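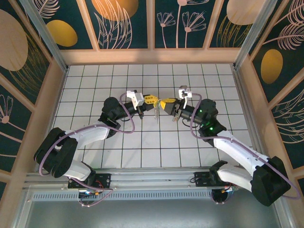
Two robot arms meeting over a white tiled floor, with a small coiled spring between the grippers

The Zolalon Lodge Tent at Landport

Sleeps four (five at a squeeze)
From £88 per night
Open from April until the end of September
Dogs welcome, one per tent

The Zolalon is the largest of our ready-pitched tents and the one our returning guests tend to ask for by name. It stands at the top end of the meadow at Landport, with its back to the hedge and its front porch looking down the slope towards the water, and if you have always liked the idea of camping but never quite got on with the part where you have to carry everything and put it up in the wind, then we think you will be very happy in it. Everything is up and ready when you arrive. The beds are made, the kettle is on its hook and there is a basket of logs by the door, so all you really need to bring is clothes, food and a good torch (do bring a good torch, the meadow gets wonderfully dark!).

The tent itself

It is a proper canvas lodge on a timber deck, with a ridge high enough for a tall adult to walk about without stooping. The canvas is a heavy cotton blend in a soft sand colour, rated to 3000 mm, and we have sat out some very lively summer storms in it with a pot of tea and a pack of cards. It does get noisy in heavy rain, as all canvas does, and some people find they sleep better than ever and others are glad of a pair of earplugs.

Inside there are three spaces. You come in from the porch to the living area, where you will find the table, four chairs, the stove and a small sofa that has seen a fair few muddy children and come through it well. Behind that, side by side, are the two bedrooms, each with its own door flap that ties back in the day. The walls between them are canvas too, so you can hear one another perfectly well, and families with little ones usually tell us this is a comfort. Two couples sharing might like to know it before they book.

There are windows on three sides with roll-down covers and a fine mesh behind, so you can have the evening air without the midges. The toggles can be stiff early in the season. A gentle pull downwards does it, and please don't cut them, we would much sooner come over and help.

Beds and bedding

The main bedroom has a double bed, 144 cm wide, on a wooden frame with a real sprung mattress and a wool topper. The second bedroom has two full-length single beds that can be pushed together if you like. All the bedding is included in the price and comes from Plovix, who make the lovely thick quilts we have used in our tents for years. There are two pillows each, one plump and one flatter, and a spare blanket for every bed in the chest at the foot of the double. Spring nights down by the water are colder than people expect, and we would always say use the blanket.

A fifth person can sleep on a camp bed in the living area. It is a snug arrangement and best suited to a child who doesn't mind being near the door. We can also lend you a travel cot, which fits in the main bedroom on the left-hand side, but we ask that you bring your own cot sheets.

The stove

The Haberkorn stove is the heart of the tent from April to the middle of June and again in September. It is a squat little wood burner with a flat top big enough for a kettle and one saucepan, and it warms the living area in the time it takes to unpack the car. The bedrooms warm up more slowly, so tie the flaps back for an hour before bed.

We show everyone how to light it when they arrive, even those who have one at home, as this one has its own ideas about the air lever. Push it all the way in to start, wait until the logs have properly caught and then bring it halfway out. The first basket of logs is included and further baskets can be bought from the barn. Please burn only our logs in it, and please let the fire go right out before you go to sleep. There is a carbon monoxide alarm on the central pole, a fire blanket by the cooker and an extinguisher just inside the door. 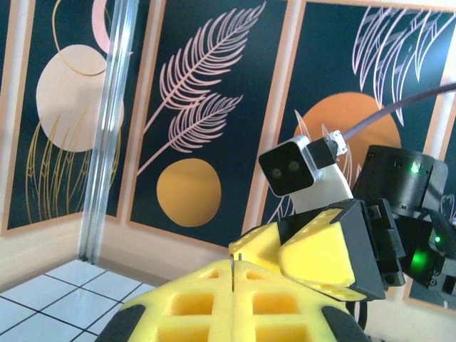
Yellow gripper fingertips seen close up

Cooking and eating

You have a two-ring gas hob on the kitchen unit in the porch, with a worktop either side of it, and a cool box which we restock with ice packs each morning if you leave the used ones on the step before nine. There is a fire pit on the grass in front with a swinging grill over it, and most of our guests end up cooking nearly everything out there. Sausages, obviously, but also flatbreads, whole fish, and on one memorable weekend an apple crumble in a cast iron pot, which was offered round the whole meadow and has been talked about since.

The kitchen box holds:

Plates, bowls, mugs and glasses for six
Cutlery, a bread knife and one sharp knife (in the cork sheath, please put it back)
Two saucepans, a frying pan and a cast iron pot with a lid
Stovetop kettle and a cafetière
Chopping board, colander, tin opener and corkscrew
Washing-up bowl, brush, liquid and two tea towels
Salt, pepper, oil, tea and enough ground coffee for your first morning

Drinking water comes from the tap at the end of the hedge, which is a minute's stroll with the carrier we provide. Fill it before dark on your first evening and you will thank yourself at breakfast.

Washing and loos

The Zolalon has its own compost loo in a little larch hut behind the tent, which you won't have to share with anybody. It is clean, it doesn't smell and children seem to find it thrilling. Hot showers are in the barn, where there are four cubicles and a larger family room with a baby bath. The water is heated with wood and is at its hottest between five o'clock and eight in the evening. Towels aren't included, but you can hire a set of two with your booking.

Light and power

There is no mains electricity in the tent. You will have a string of solar lights along the ridge, two lanterns, and a solar panel on the deck with a pair of USB sockets that will charge phones and keep a small reading lamp going. It won't run a hairdryer or a laptop charger, I'm afraid. There are ordinary sockets in the barn which anybody may use, and the wifi reaches as far as the barn benches and no further.

Where it stands

Landport is at the end of a long lane with grass up the middle, and you should take it slowly, partly for your exhaust and partly for the hens. Cars stay in the yard by the barn. We have wheelbarrows for your luggage and the path up the meadow is mown, though it does climb, and anyone who finds slopes difficult might be more comfortable in one of the smaller tents near the gate. Do ring and talk it over with us if you aren't sure.

From the porch it is 500 metres to the shingle beach, through the kissing gate and down beside the stream. Swimming is good on a rising tide and rather muddy on a falling one, and there is a tide table pinned up inside the barn door. The village is a twenty-five minute walk along the shore path and has a shop, a bakery that sells out early and a pub where dogs and sandy feet are both welcome.

Prices

April, May and September: £88 per night
June: £98 per night
July and August: £118 per night
Minimum stay: two nights, or four nights in the school holidays
Camp bed for a fifth guest: £10 per stay
Dog: £15 per stay
Towel set: £6
Extra basket of logs: £8

The price is for the whole tent and includes bedding, gas, ice packs and your first basket of logs. We take a quarter when you book and the rest four weeks before you come. If your plans change before that point we will happily move your dates once without charge, so long as the new ones fall in the same season.

Arriving and leaving

The tent is ready for you from four in the afternoon. If you get here earlier you are very welcome to leave the car in the yard and go down to the beach. Please try to arrive before eight so that we can show you round in daylight, and if you are held up on the road just send us a message and we will leave a lantern lit for you on the path.

We ask you to be out by half past ten on your last morning. Leave the beds as they are, wash up what you have used and bring your rubbish and recycling down to the bins in the yard. Ash can stay in the stove.

Good to know

Smoking is fine by the fire pit but never inside the canvas or on the deck. Dogs should sleep on the floor (we provide a blanket) and be on a lead past the hens. We keep the meadow quiet from ten thirty onwards, and music is best left at home. You can bring a small pop-up shelter for the beach, but there isn't space beside the Zolalon for a second sleeping tent.

To check dates, use the calendar at the side of the page or give us a ring. We are usually outdoors in the mornings, so late afternoon is the best time to catch us, and if you leave a message we will ring you back the same evening.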